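Writing About Restaurants
Handout 3: The seasonal menu review
Érica Fontes, March 2015

Last time we covered the first-visit review. A seasonal menu review is a smaller job. The reader may already know the place and wants to know what changed and whether to book before the menu goes away.

Before you go

Get the old menu as well as the new one. Mark every dish that is new, every dish that was dropped, and every dish that kept its name but has a different side or sauce. Durnus kept its roast chicken on all last year, but the version served in May had a different glaze and cost more. Only one of the reviews we read in class caught that.

At the table

Order mostly from the new dishes. Keep one old dish as a check on the kitchen. Write down temperature, texture and seasoning while you eat – memory smooths these out by the next morning. If the meal was hosted or discounted, say so in the first 50 words.

Words to watch

"Fresh," "local" and "seasonal" are claims. Ask where the item came from and when it was picked. The Chantharasri menu says "market vegetables" all year, and the server could name the farm for only one of them. Put that in the review.

Raw vegetables are hard to write about. With a cucumber salad, start with the cut, then the salt, then how much water is left on the plate.

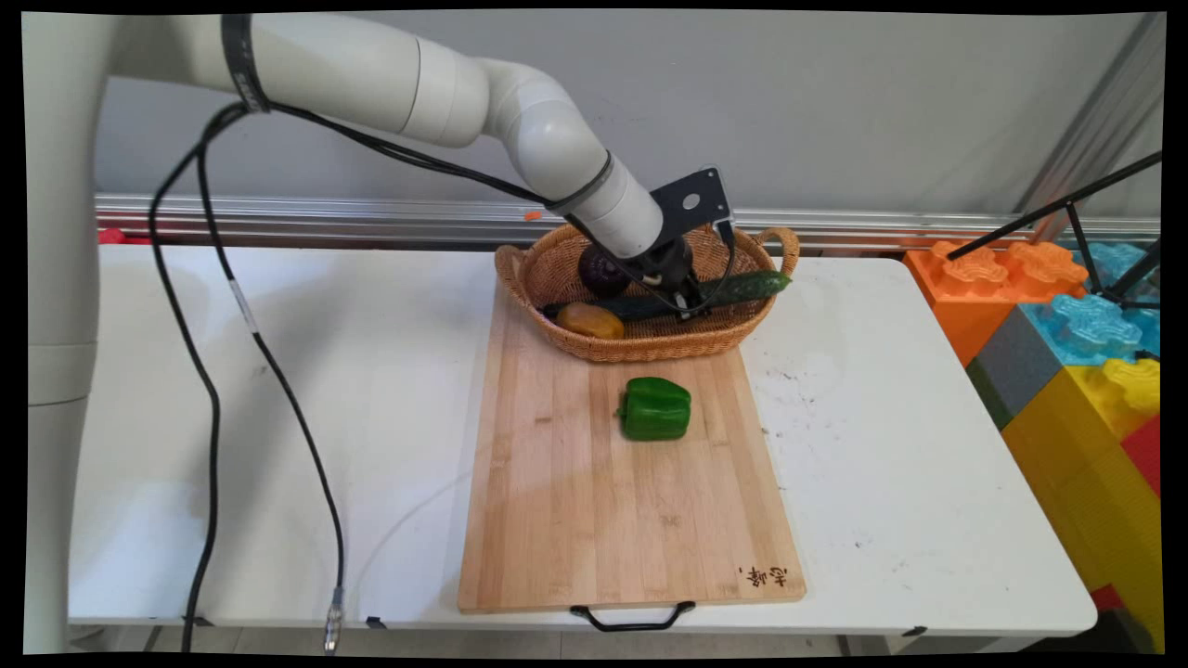 Fig. 1. Cucumber and other produce in a wicker basket.

Length and order

Lead with your verdict. Give the best dish the most space and the weakest dish two sentences. Prices go in the text, next to the dish. Hours and parking go at the end.

Assignment

Read the Jonetell and Hiklow reviews in the packet. For each, list 3 statements the writer could have checked and did not. Then write 5 opening sentences for your own review. Bring two printed copies.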